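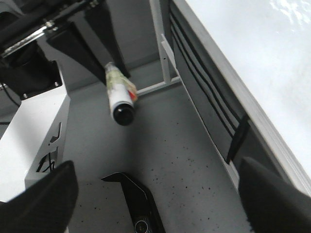

Section 11. Two-arm handover test

Run this test after both arms have passed the single-arm checks. One arm (the giver) holds a tube past the edge of the table. The wrist camera on the other arm (the taker) is used to line up the grip.

1. Turn off the motor power to both arms. Check that the bolts on the rail and the motor housing are tight.

2. Route the cables inside the stand where you can. Move both arms by hand through the full path and look for any wire that pulls or rubs.

3. Clear the floor under the handover point.

4. Turn the motor power on and home the giver first, then the taker.

5. Place a capped tube between the giver's fingers, cap down. Close the gripper at the lowest force setting. Raise the setting one step at a time until the tube no longer slips.

6. Jog the giver out until the tube is clear of the tabletop. Save this position as HOLD.

7. Bring the taker in at speed 3. Stop when the tube is between the two fingertips in the wrist camera view. Save this position as MEET.

8. Close the taker, wait one second, then open the giver. Back the giver away along the same line it came in on.

Note: On the Dornari controller, saved positions are lost if you change the base offset. Write them down.

Note: If the taker stops short, set its reach limit to 100 and repeat step 7.

Caution: Keep your hands out of the space between the arms while motor power is on. Do not catch a falling tube.

Caution: Do not use glass tubes or open containers for this test.

Go on to Section 12 when the handover works three times in a row.

Flanagan Shared Workshop | Build guide, February 2021 | Contact | Back to top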